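Home Guides Laundry & Linen Stain Charts Contact

Washing and Storing White Cotton Table Covers
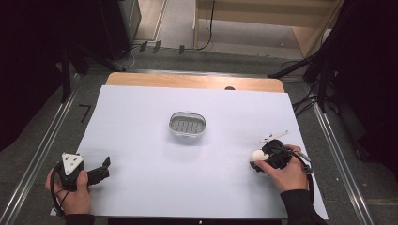
Clatska Hall Services, Linen and Laundry Section

This procedure covers plain white cotton covers used on the long tables in the Tandora and Bellini rooms. It does not apply to polyester covers, colored runners or anything with a stitched motif, which go to the outside laundry.

Before washing

Shake each cover outdoors. Check both faces under a bright light and mark stains with a loop of loose cotton thread. Do not use safety pins. They leave rust marks if a cover sits damp overnight.

Read the hem tag. Covers with a blue tag were bought before the change of supplier and can shrink up to 3 percent in a hot wash. Wash these at 104 °F. Untagged covers can be washed at 140 °F.

Treating stains

Wax: Let it harden, lift off what you can with a blunt knife, then press the spot between two layers of plain paper with a warm iron. Change the paper until no more wax comes through.

Coffee and tea: Rinse from the back with cold water. Work in liquid detergent and leave for 15 minutes. Do not iron until the mark is fully gone.

Grease: Apply dish soap to the dry cloth, rub lightly and rinse warm. A second application is normal for salad oil.

Red wine: Soak in cold water with oxygen bleach at the strength given on the package. Chlorine bleach is not used on any cover in this section. It yellows the older cloth and weakens the hem thread.

Washing

1. Load no more than 4 covers per cycle. The drum should be two-thirds full when dry.
2. Use the measured dose of powder. Overdosing leaves a gray film that builds up over several washes.
3. Select the cotton program with an extra rinse.
4. Remove the load as soon as the cycle ends. Creases set during the first half hour are hard to press out.

If a cover feels stiff or slippery after rinsing, run it again with no detergent.

Drying and pressing

Line drying is preferred from April through October. In the dryer, use medium heat and stop while the cloth is still slightly damp. If a cover has dried completely, mist it and roll it up for 20 minutes before pressing.

Press on the cotton setting, hems first, then from the center outward. Press the wrong side first on covers with a visible weave. With the Stullent roller press, feed the short edge in square to the roller. A cover that goes in at an angle will come out with a diagonal crease and has to be dampened again.

Folding and storage

Fold lengthwise twice, then roll onto a cardboard tube. Covers folded flat into squares show a grid of creases on the table and are harder to lay straight. The tubes are 56 inches long and fit the lower rack in the linen room. Wrap each roll in unbleached cotton, not plastic.

Move the fold line by a hand's width each time a cover is put away. Wear shows first along a repeated fold.

Record the wash on the card at the end of the rack. Covers with thin spots or open hems go on the repair shelf under job code 3495. Do not return them to the rack until the hem has been restitched and the card initialed.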